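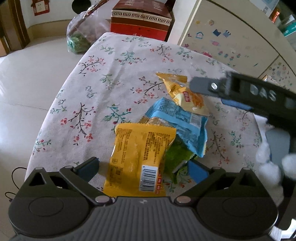
4. First fill and first brew

Okay, the Stekia is out of its box and the hose is on, so now you get to fill it! I've set up more of these countertop water heaters than I care to admit (my sister has one, my office has one, and I have two), and this is the order I always go in.

1. Put the heater on a flat counter with the back vent facing open air. I leave a hand's width behind mine.

2. Lift the lid and pour in cold tap water up to the lower line. Don't go to the upper line yet, you'll only be dumping this batch out anyway.

3. Plug it in and hold the round button for seven seconds. The light blinks, then stays on.

4. Let it heat all the way, then drain everything into the sink through the spout. Mine smelled a bit like a new shower curtain the first time. Do a second round if yours does too.

5. Now fill to the upper line and pick your setting. Setting 59 is for warm drinks, and it's the one I leave it on most days. For tea or instant noodles press the plus key until it says HI.

CAUTION: The spout stays hot for a good while after you pour. Keep kids' fingers away from it, and don't open the lid while the light is blinking.

Note: If you see E13 on the display, the tank is too low. Unplug, top it up, wait a minute and plug it back in. If E13 comes back, the float is probably stuck – Ihor Tkachenko wrote up a nice fix for that, and I've copied it into section 7.

Note: Hard water at your place? Run the descaling cycle every 25 fills. I go a little sooner in June, when we drink iced tea by the gallon and the thing never gets a rest.

Next up is setting the morning timer.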